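Open afternoon at Dusetti: the kitchen cell

I went to the Dusetti open afternoon in April expecting a slide deck and a sandwich. There was a slide deck. Nobody had ordered sandwiches. What made the train fare worth it was an hour beside their kitchen cell with Benedikt Ortner, who keeps it running, and who was a good deal more candid than the leaflet.

The leaflet says the cell is "ready in minutes". Ortner's own setup sheet, taped inside a cupboard door, has 12 lines on it and two of them have been crossed out and written in again by hand. He starts with the counter and leaves the arm until last. Props go back to their places first, felt fruit on the blue plate, spatula in the pot, cereal by the tiles, and only then does he run the reference moves.
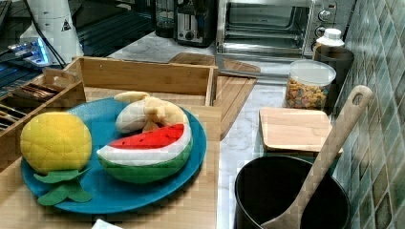
I asked how exact the places have to be. Not very, he said, for the plate and the pot. For anything the arm has to pull on, very. Yasir Hayat, who had come over from Mohmand and fits grippers for a living, plainly didn't believe the first half of that, and the two of them argued it out for a while over the reference routine. Hayat's view is that a cell which only needs care in one spot is a cell you haven't measured properly. I'm with him, though Ortner did have his logbook to hand and I had only my opinion.

The drawer is the part that eats his time. It has a long bar handle, and the gripper has to close on it squarely or the pull goes in at an angle. Osow, who supplied the arm, quote 200 hours between gripper checks. Ortner checks his every morning and again after lunch. His routine goes like this: arm up, power off, wipe the fingers, feel for play in the wrist, look along the cables for rubbing, power on, one slow pull on the drawer with a hand near the stop button. If the drawer sticks he looks at the drawer before he touches any settings.
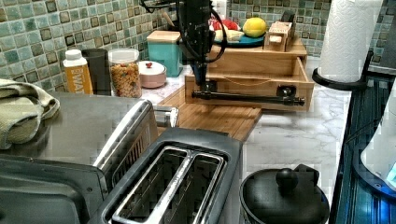 Cables were my own worry. An arm that hangs from above needs slack to move, and slack catches on things. Ortner ties his in loops and changes the ties whenever he doesn't like the look of them. I asked if there was a rule for that and there isn't. When he is on leave, somebody else has to have the same dislikes. The written procedure says "inspect cabling" and leaves it there, which in my book is a line that will be ticked by people who have inspected nothing.

The slides had a claim of 200 drawer pulls without a fault. I asked what counted as a fault. A stop, apparently. A pull that comes up short and has to be repeated isn't one, nor is a handle that needs a second grasp. Put it to the salesman from Tranport, who was standing next to me, and he said everyone counts it that way. I don't doubt it.

We went round again at the end, while Ortner was putting the counter back for the next group. Hayat crouched to look at the mount from the side and asked how often the fixings were checked for torque. Monthly, said Ortner. Hayat wrote that down without comment.

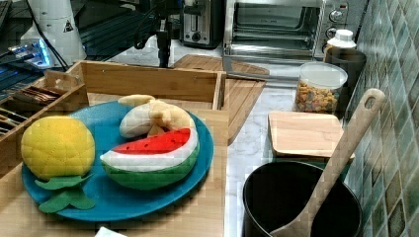 The kitchen cell at Dusetti, with the plate of felt fruit in front and the black mount behind.

Would I buy one? On this showing, no. I would hire Ortner, and I would ask him to write the other half of his setup sheet, the half he carries in his head. Dusetti say a fuller maintenance guide is on its way. I've asked for a copy and will add a note to this page if one arrives.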